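Takeout soup leaking in transit: lid or bag?

Kurness
Delivery run is 720 meters on foot, then an elevator. About one order in ten arrives with broth under the rim. Containers are round, press-fit domed lids, filled to the shoulder. I suspect the lids. Supplier wants a minimum order of 4,000 to switch to a screw type.

Sonda_k
Press-fit lids hold if seated hot and left alone for a minute. Stacking them early lifts the rim on one side. Check the stack before you spend on 4,000 of anything.

Prasix
Disagree. Steam is the problem. A sealed dome builds pressure, the lid pops a few millimeters, then reseats crooked. One pinhole vent fixed it for us over 2,000 orders.

Kurness
A vent also leaks when the bag tilts. Ours tilt.

Prasix
Then it's the bag. A narrow paper bag with rope handles puts a round container on its edge. Use a wide flat-bottom one.

Sonda_k
A wide bag won't help if there's a tall drink in it too. The weight sits on one side and the bag swings. Bag drinks separately.

Vaněk
Has anyone measured fill level? At 400 ml in our bowls there is enough headspace that neither vent nor bag matters. Above that, everything leaks.

Kurness
Customers complain about 400. I'd sooner change the bag.

Paper bag, red stripe, rope or strap handle:
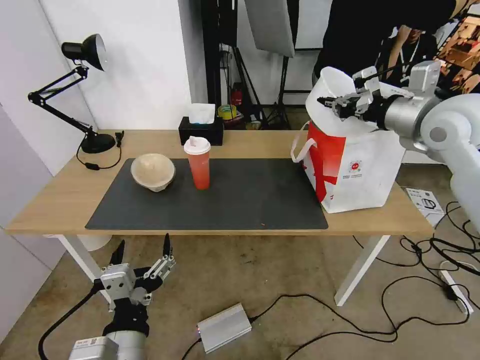
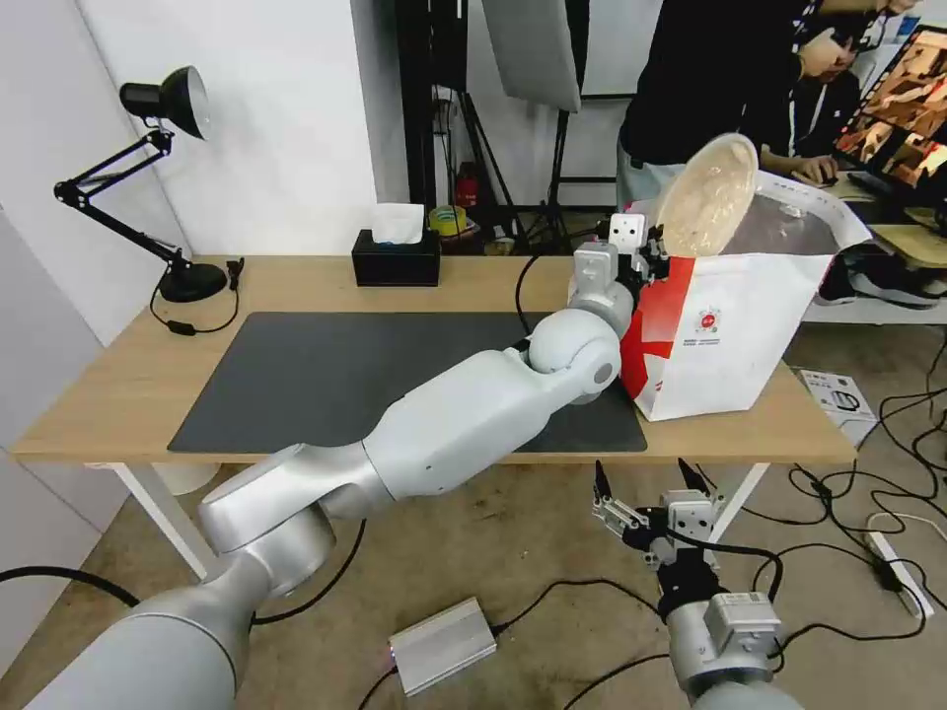

Lid by itself: 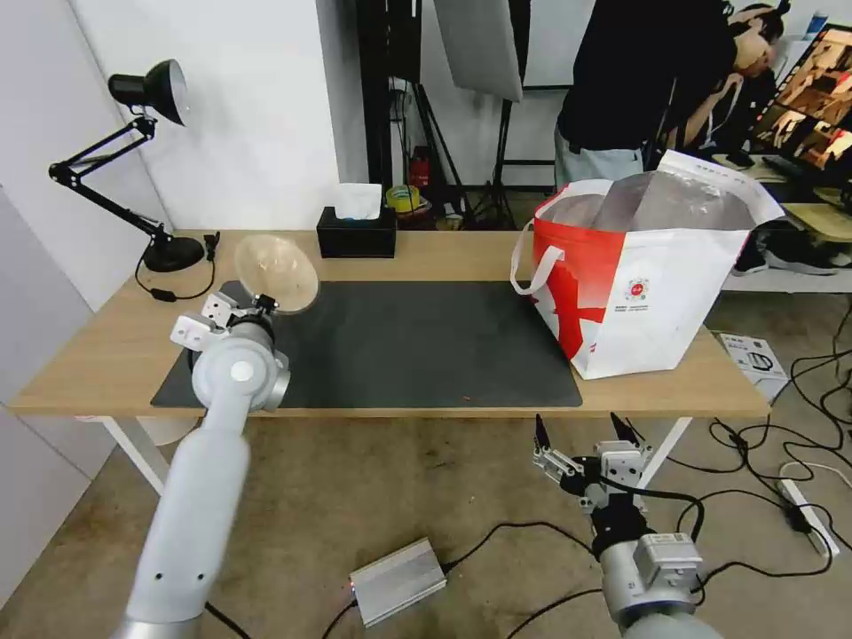
Toshiko Wada

Rope handles are fine if both are held together. With one handle the bag leans and the round container goes with it. I'd put a stiff card insert in the base, cut to the bag's footprint, with a hole for the bowl. Vaněk is right about headspace, but I would test the insert first at the current fill. Change one thing per week and log which side of the rim is wet.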